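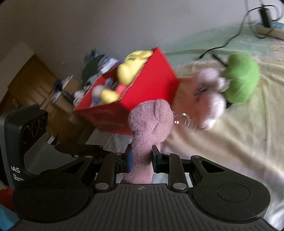
Come and try the gripper at our May open day

News > Press > Open days

We use cookies to remember your settings. Accept or manage.

I'm Feng-yi Ng, and I get to run the open day at Dromell this year, so forgive me if I sound a bit giddy! Doors open at 11 in the morning and you can have a go at our hand-held gripper yourself. The job is tidying soft toys: close the two fingers on one (the pink plush is my favourite), lift it and drop it in the red cardboard box. Children are very welcome, and they usually beat the grown-ups.

My colleague Man-lok Pan will then show how Drornero, our sorting arm, learns from goes like yours. We've got 1,059 recorded so far and I'd love plenty more by teatime.

Entry is free, but we only have 204 places, so do book through the Funora front desk. Press are welcome from 10, and I'll put the kettle on.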